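How to Write a Home Video Review That Covers the Disc as Well as the Film

By Latrice Holloway

Most of the reviews people send me are fine on the movie and thin on everything else. The writer spends nine paragraphs on the plot and the director, then adds a line at the end saying the picture looks good. Somebody who already owns the old DVD can't do much with that. They want to know if they should buy the film again.

What follows is the method I use for older catalog titles, mainly black-and-white crime pictures from the forties and fifties. It works for other kinds of films with small changes.

What you need

A player that can show the bit rate and audio format on screen. A display set to its film or cinema mode, with motion smoothing and sharpening turned off. Headphones. Paper. If you have an older release of the same title, keep it within reach.

Step 1. Watch the film once without taking notes

Go straight through in one sitting. Don't pause, and don't read the booklet first. You are trying to find out what the movie is like for a person who puts it on after dinner. When it ends, write one paragraph about what stayed with you. Mine for The Gristley Account was almost entirely about a stairwell and the sound of a man's shoes, and that paragraph went into the finished review with hardly a word changed.

Step 2. Write the plot summary early and keep it short

Do this the same day. Stop at the end of the first act, or at the point where the crime has been committed and the main character is in trouble. Give the names of the leads in parentheses after the characters. Leave out subplots unless you plan to discuss them.

A summary of 197 words is plenty for a feature. I know the number because that was the limit at Stadiston, the print newsletter where I started, and the editor cut anything past it from the bottom up. I still write to that length.

Step 3. Watch again for the transfer

On the second viewing you are looking at the disc. Pick 7 places to stop and check, and write down the time code for each. I use the same kinds of shots every time:

The opening titles, for steadiness and dirt.
A daylight exterior.
A night exterior.
A close-up of a face in soft light.
A patterned suit or window blind, for shimmer.
A dissolve, both going in and coming out.
The reel change nearest the middle of the film.

Dissolves and other optical effects were usually made from a duplicate element, so they look softer and grainier than the shots on either side. That belongs to the film and the transfer should not be blamed for it. Say so in the review if the change is noticeable, because readers sometimes take it for a fault.

Look at the grain in the night exterior with the picture moving. Grain should change from one frame to the next. If it seems to hang in place while people move behind it, or if faces look waxy, noise reduction has probably been used heavily. Check the blacks in the same shot. You should be able to tell a dark coat from a dark doorway.

Write down the aspect ratio and compare it with what the film was made for. Films from 1953 and 1954 are the troublesome ones, with studios switching to wide framing at different times. Look at the head room in the two-shots. If hats are clipped all the way through, something is off.

Step 4. Listen

Put on headphones for at least one dialogue scene, one scene with music, and one quiet scene. Note hiss, crackle, and any place where the voices get sharp on the letter S. A mono track on an old film should sound centered. If the disc offers both the original mono and a newer mix, play the same scene both ways and tell the reader which is the default.

Turn the subtitles on for ten minutes. Report whether they are accurate and whether they can be removed.

Step 5. Go through the extras

Play all of them, including the trailer. Give the running time of each and say what is in it. "Interview with a critic" tells the reader nothing. "Interview on the film's troubled second unit, with very little on the cast" tells them enough to decide.

For commentaries, I listen to the first half hour with full attention and the rest while doing something light. If the speaker starts describing what is on screen or goes silent for long stretches, put that in. The Fetov edition of Harbor Ticket has 2 commentaries. The newer one is much better and is listed second on the menu, so I told readers to start there. 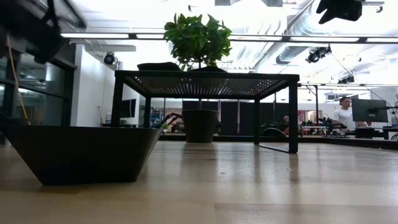

Check which extras were carried over from earlier releases. The back of the case won't always say. A reader deciding whether to let go of an old disc needs to know if anything on it has been dropped.

Step 6. Compare with the earlier release

If you have the old disc, put up the same time codes on both. Remember that they may be a few seconds apart because of different logos at the front. Compare framing first, then detail, then contrast. A newer transfer that is darker is not automatically worse. Many early DVDs of these films were brightened so much that night scenes looked like late afternoon.

If you don't have the old disc, don't guess. Write that you were unable to compare.

Step 7. Put it together

I use 3 sections with plain headings: the film, the disc, and the extras. Readers who only want one of them can skip to it. The film section takes up half the length. Within the disc section, start with picture, then sound, then subtitles.

Open with an opinion. For the Ruiz-Ortega box set my first line was "The best film here is the one with the worst surviving print," and the rest of the review grew out of that. Save the recommendation for the end and make it specific. Say who should buy it at full price, who should wait for a sale, and who is fine with what they have.

Before you send it

Check every name against the credits on screen, not against a database. Check the running time with the player's counter. Make sure you have named the region coding. Read the plot summary once more for spoilers, including hints, and take out any sentence that begins by telling the reader there is a twist.

I do the first viewing on a Sunday and have a draft ready by the following weekend. Box sets take longer, and for those I write up each film before starting the next one.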